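Frequently Asked Questions: Rullton Stargazers Public Viewing Nights

Do I need to know anything about astronomy before I come?

Not a thing! Plenty of our regulars turned up the first time unable to find the Big Dipper, and they were made just as welcome as the folks who build their own telescopes. Come with your questions, even the ones you think are silly (we have heard them all, and we asked most of them ourselves).

Where do you meet, and what time should I get there?

We gather at the Popescu Community Hall, at the end of the gravel lane, and doors open an hour after sunset. The talk comes first and runs a half hour or so, and then we all bundle up and head out to the field behind the hall.

What if it's cloudy?

We go ahead with the indoor part whatever the sky is doing. Iona Halliday usually has a slide show ready on whatever is up that month, and if you get her started on Saturn's rings you may be there till the kettle has boiled twice.

Is there something warm to drink?

Oh yes. Tea is free, and you're welcome to bring your own mug from home if you have a favorite.

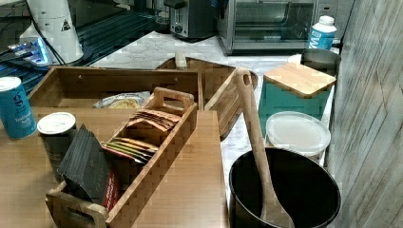
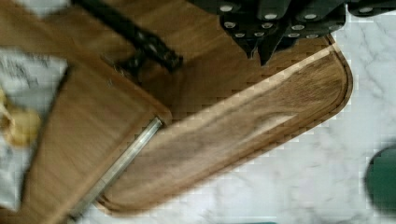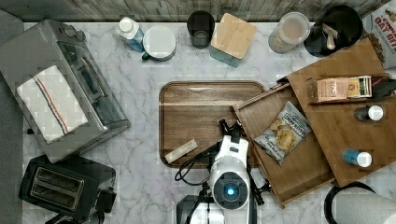
Tea things and a wooden tray on the counter.

Can I bring my children?

Please do! We have no lower age limit, though it does get late and it does get cold, so use your own good judgment. Children need a grown-up with them out on the field, where it's very dark and there are tripod legs everywhere.

I got a telescope as a gift and can't make it work. Can you help?

We would love to. Bring it along to the February meeting, which is our beginners' clinic, and ask for Zlatko Karagiannis or Garnet Fortin. Bring the manual too, if you still have it, and every little eyepiece that came in the box.

May I use my phone outside?

We ask that you keep it in your pocket, or at least turn the screen down as low as it will go. Eyes take a good while to get used to the dark, and one bright screen undoes it for everybody standing near you. Red flashlights are fine, and we keep 12 of them by the door to borrow.

What does it cost?

Viewing nights are free. Membership is $29 a year and gets you the newsletter and the use of our loan telescopes.

Who do I ask if my question isn't here?

Sarita Garg answers the club mail and is happy to hear from you.

Page last updated 24 Nov 2018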